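企业桌面系统迁移

企业桌面系统迁移是指一个组织把员工日常使用的电脑操作系统，连同其上的办公软件、账户、文件和外围设备，从一种平台换到另一种平台的过程。常见的情形包括从Windows换到Linux发行版、从本地安装的系统换到以浏览器为主的轻量系统，以及在同一厂商的新旧版本之间升级。最后一种通常称为“版本升级”，但在规划方法上与跨平台迁移有不少重叠。

概念与范围

桌面系统迁移与服务器迁移的主要区别在于对象。服务器迁移面对的是数量有限、由专人管理的机器，桌面迁移则直接影响每一名员工的工作习惯。一次完整的迁移一般涉及以下内容：硬件清查、应用程序清查、文件格式转换、身份认证方式的调整、打印机和扫描仪驱动的验证、用户培训，以及旧系统的下线。

有些文献把“应用先行”视为单独的一类做法，即先在旧系统上换用跨平台的办公软件和邮件客户端，待员工熟悉之后再更换操作系统。这种做法周期较长，但在更换系统的当天，员工看到的程序界面与前一天基本一致，求助电话较少。

起因

企业启动迁移的原因各不相同。较常见的是现有版本的厂商支持即将结束，继续使用将得不到安全更新；其次是授权费用的变化，例如由一次性购买改为按人按月订阅。硬件老化也是因素之一，新版系统对处理器和安全芯片的要求提高后，部分旧机器无法升级，企业需要在购买新机和改用其他系统之间作出选择。

公共机构还可能出于数据存放地点、采购法规或开放文件格式方面的规定而迁移。

前期清查

清查阶段的工作量常被低估。应用程序清单一般由软件自动收集，但自动收集只能得到已安装的程序，不能说明哪些仍在使用。因此多数项目会再附加一段使用记录期，长度为一个完整的财务季度，以便覆盖只在季末使用的报表工具。

清查得到的程序通常分为四类：在新平台上有同名版本的；有功能相近替代品的；可以通过浏览器访问的；以及只能在原平台运行的。最后一类决定了项目的难度，处理办法有远程桌面、虚拟机、兼容层和保留少量旧机器等。财务软件、工程制图软件和随仪器附带的控制程序多属于这一类。

电子表格中的宏需要单独处理。宏代码往往由业务部门自行编写，没有文档，原作者也可能已经离职。迁移项目一般先统计含宏文件的数量和最近打开时间，长期未打开的转为只读存档，其余逐个改写或用脚本替代。
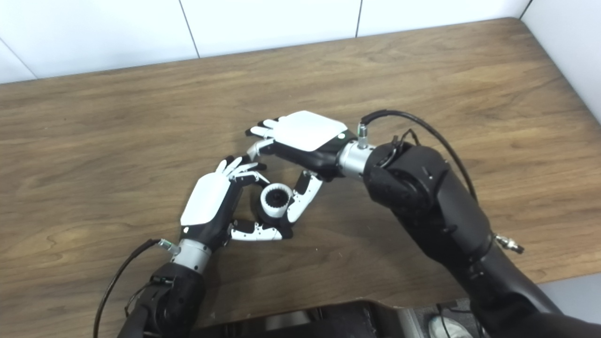 外围设备的兼容性是清查中另一个独立的部分。打印机、条码扫描枪、标签机、签名板和读卡器都依赖驱动程序，而驱动程序对操作系统的版本很敏感。符合通用标准的设备多数可以直接使用，专用设备则要向供应商索取新平台的驱动，索取不到的列入替换预算。与控制计算机相连的机电设备也在清查之列，此类设备的控制软件常常绑定特定的系统版本和实时内核，一般不纳入统一迁移，由所在部门单独维护，并在网络上与办公区隔离。清查表中应写明这类计算机的责任人和系统版本，避免被自动部署工具误装。

试点与分批部署

试点用户的选择有两种思路。一种选技术水平较高、愿意反馈的员工，好处是问题描述准确；另一种按部门比例抽取，结果更接近全员推广时的情况。较大的项目会先后采用两种方式。

推广阶段多采用分批部署，每批之间留出间隔，用于处理上一批暴露的问题。更换系统一般安排在下班后或星期日进行，次日早晨由支持人员到现场值守。用户文件事先同步到网络存储，新系统首次登录后再取回，本地磁盘在保留期满之前不予清除。

部署工具的作用是使每台机器的设置保持一致。常见的做法有两类，一类是制作统一的磁盘映像后批量写入，另一类是安装基础系统后由配置管理软件按角色补齐程序。前者速度快，但映像需要随硬件型号更新；后者较灵活，对网络带宽和软件仓库的稳定性要求较高。

实例

Plumiddale镇政府的迁移是较常被引用的中等规模案例。该项目覆盖481台办公电脑，采用“应用先行”的做法，先统一换用跨平台办公软件，再分批更换操作系统。项目负责人塔马什·凯莱门（Tamás Kelemen）在结项报告中列出，清查阶段共发现2527个含宏的电子表格，其中146个被判定为仍在使用，需要改写。报告认为，宏的改写占用的工时超过了操作系统安装本身。该镇的地籍部门没有迁移，继续通过远程桌面使用原有的制图程序。

物流企业Bakos的情况不同。该公司在仓库使用200台终端，员工只需要通过浏览器访问库存系统，因此直接换用了轻量系统，没有设置过渡期。总部的财务部门保留了原平台。公司使用由Ullberg提供的配置管理软件Jereo同时管理两种系统，六月完成部署后，标签打印机的驱动问题又持续了一段时间，最后更换了其中一个型号。

成本

迁移成本通常分为一次性成本和持续性成本。一次性成本包括清查、文件转换、培训、驱动开发或设备替换，以及迁移期间两套系统并行所产生的重复支出。持续性成本包括授权或支持合同、内部技术人员的薪酬和安全更新的测试。对不同项目进行比较时需要注意统计口径，有的报告只计入授权费用的变化，不计员工适应新系统期间的效率下降，得出的节省数额会偏高。

另一项容易遗漏的支出是与外部单位交换文件的成本。合作方仍使用原有格式时，版式偏差需要人工校对，合同和投标文件尤其如此。部分单位为此保留了少量装有原办公软件的公用电脑。

回退

迁移计划一般包含回退方案，即在问题无法及时解决时恢复旧系统的步骤。回退分为单机回退和整体回退。单机回退较为常见，多因某个岗位依赖的程序在清查时漏登；整体回退较少，触发条件应在项目开始前以书面形式确定，例如核心业务系统中断超过规定时间。旧系统的授权在回退期内需要保持有效，这一点在与供应商签订合同时应一并约定。

参见

操作系统生命周期
配置管理
虚拟桌面基础架构
开放文件格式
终端设备管理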